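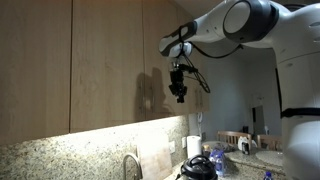 Research > Gistora Papers > Home and Household > The Standing Things

Print | E-mail

4. What stays out on the worktop

I should say at the start of this section that I came to it expecting to write about clutter. The first part of the Gosselin study was all about cupboards and what people keep in them, and the worktop was going to be a short chapter on mess. Then I started reading the diaries properly and found that people hardly ever used the word. They talked about "the things that stand out", or "the things that live there", and they were quite fierce about which things those were (one household in Clomden had fallen out over a toaster, and wrote two full pages on it). So I have borrowed their phrase, more or less, and in what follows I call them the standing things.

We had 498 diary entries that mentioned the worktop in some way. I read all of them, then went back and read them again with a pencil, marking anything that was said to be kept out on purpose. I left out shopping waiting to be put away and dishes waiting to be washed. I also left out anything living, which cost me a lovely run of entries about basil.

4.1 The back wall

Most of what stands out stands at the back. That sounds too obvious to print, but the diaries make a good deal of it. People think of the front of the worktop as the place where work gets done and the back as somewhere closer to a shelf, and they get cross when something from the back creeps forward. "It's got legs, that bread bin," wrote one diarist in Drudorham, and I knew just what was meant.

Figure 1 is a fair example of a back wall in use. The splashback is speckled granite in grey, beige and black, and along it you have a chopping board leaning upright to the right of the tap, then a small white socket cover on the wall, then a roll of kitchen paper on the worktop just past the socket. A white thing with a coiled cord, very likely a wall phone, hangs at the far end above the paper. All of that fits the pattern in the diaries rather well. The board is near the water. The paper has its own spot farther along.

The leaning board deserves a paragraph to itself. In the diaries the board was the standing thing people defended most often, and the reasons they gave were all over the place. It dries better upright. It won't fit in the cupboard. It was a wedding present and ought to be seen. It hides a mark on the wall! I tried for a while to sort these into practical reasons and sentimental ones and gave it up, as the same person would often give one of each in a single sentence. My own board leans too, and if you asked me why, I'd say it was to let it dry, although I have never once checked whether it does.

Kitchen paper is a different matter. Hardly anyone defended it. It turned up in lists, after the kettle and before the washing-up liquid, and the only strong feelings were about holders. Those who stood the roll straight on the worktop mostly meant to get a holder one day. Those who had a holder complained that it fell over.

4.2 Light under the cupboards

I hadn't planned to ask about lighting and I wish I had. It came up in the follow-up visits, when we sat in people's kitchens in the evening and watched them (with permission, and usually with cake) put the room to bed. Kitchens with a lit strip under the wall cupboards seemed to be tidied differently. The light falls on the back wall, so whatever is there gets looked at, and I lost track of how often somebody switched the strip on, made a small noise, and moved a jar.

Look again at Figure 1 with that in mind. The cupboard doors are wide and plain, a pale honey wood with faint grain, and the strong light is all underneath them, on the stone. In a kitchen like that your eye goes to the splashback whether you want it to or not. Speckled stone is kind to crumbs and splashes — several people told us they had picked it for exactly that — but it does nothing to hide a crooked row of tins.

A smaller point, and one I can't back up with numbers. The visits were made between seven and nine at night, apart from one household that could only do Saturday morning, and that one never turned the strip on. They also had the fullest worktop of the lot. I wouldn't build anything on it, but it has stayed with me.

4.3 Sockets and phones

Sockets decide more than people think. Where there was only one to hand, the kettle got it, and everything with a plug had to queue. Our diarists in Clomden, whose kitchens are mostly older, wrote about this far more than those in Drudorham, where the newer flats have a double socket every few steps. We measured the clear space beside the most used socket in each kitchen we visited, and anything under 400 mm tended to go with grumbling in the diary.

Phones on the wall I had half forgotten about. A few households still had one in the kitchen, and the patch of worktop beneath it behaved unlike anywhere else in the room. Pens collected there, and letters from school, and a pad, long after the pad had stopped being used for messages. Two people called it "the office". Neither of them had made a call from it in months, but both said they would be lost without the pens.

I come back to these odd little patches in section 5, where the question is who gets to clear them and who only gets told off for it.

7 shares | 2 comments

Print | E-mail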